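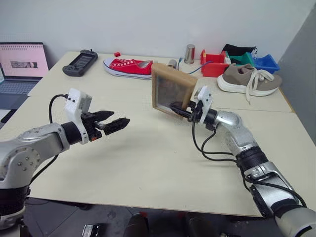
Two-armed robot learns to look after the glass

Mirrors have a bit of a reputation among people who work with robots, and it is not a happy one. A camera pointed at a mirror sees whatever the mirror happens to be facing, so a machine that relies on its cameras can be persuaded that there is a whole extra stretch of room where there is really only a thin sheet of glass. Anyone who has walked into a shop window will have some sympathy.

The small group at Birkett, who have been worrying away at this problem since last June, now have some results to share, and very encouraging ones they are too. Their method, which goes by the name of Taren, teaches a two-armed robot to pick up a mirror by its frame, hold it clear of the table and pass it from one gripper to the other, all without being led astray by the reflection.

The idea at the heart of it is pleasingly simple, although getting there took a good deal of patience (and a great many cups of tea, we are told). Each arm carries its own camera close to the gripper, so the robot has more than one view of whatever it is handling. When an arm moves, the frame of a mirror shifts in its camera's view just as any solid thing on the table would. What shows in the glass shifts differently. Taren compares the two kinds of movement and learns to trust the edges that behave themselves, and to leave the rest alone when it is deciding where to put its fingers.

"We started out trying to teach it what a mirror was, which in hindsight was rather ambitious of us," said Bindu Mudaliar, who leads the work. "What it needed to know was which bits of the picture it could safely take hold of. Once we'd come round to that way of thinking, everything went a good deal quicker, and we were all much nicer to be around!"

The training came from people guiding the arms by hand through the job, over and over again, until the group had 1,753 recorded attempts to learn from. Most of those were done by Teun Maes and Cauã Furtado, taking turns at the table. They kept the messy ones in as well, fumbles and all, and Teun believes this made a real difference, as the robot could see how a person puts things right after a poor first grab.

For the test itself the team ran 138 handovers using 7 mirrors, none of which had appeared in the training. The robot finished the job without a drop in all but 2 of them. Both of the failures came with the same mirror, a round one with a very narrow rim, and the group are quite open about the fact that mirrors with no frame at all are still beyond them. There is nothing much for the method to hang on to when the glass runs right up to the edge, and Bindu's feeling is that some sense of touch in the fingers will be wanted before that can be tackled properly.

They also tried the same robot with the comparison step switched off, so that it had to make do with its ordinary camera views. It still managed a fair number of pick-ups when the glass was facing a blank wall. With the mirror turned towards a busier part of the room it was a sorry business, and the arm would quite often reach for a spot well beyond the frame.

Sheila Clegg, who spent many years framing pictures and mirrors before she retired, was invited in to watch one of the later sessions and give her opinion of the handling. She was kinder than the group had feared. "It goes for the wood and keeps its fingers off the glass, and I had lads working for me who couldn't be relied on for that," she said. She did think it was on the slow side, and Cauã agrees with her, so a quicker version of the handover is next on his list.

As for where it might lead, the group would dearly like to see it used on other things that confuse cameras, such as glazed cupboard doors, polished trays and the insides of display cabinets. Barry Garside, who looks after the arms and keeps them running, has put in a plea for cutlery, having had quite enough of sweeping up.

A full write-up of the method is being prepared, and the recordings will be released alongside it for other groups to use. Bindu will be giving an informal talk about the work on 14th February, with time for questions afterwards, and everyone is very welcome to come along.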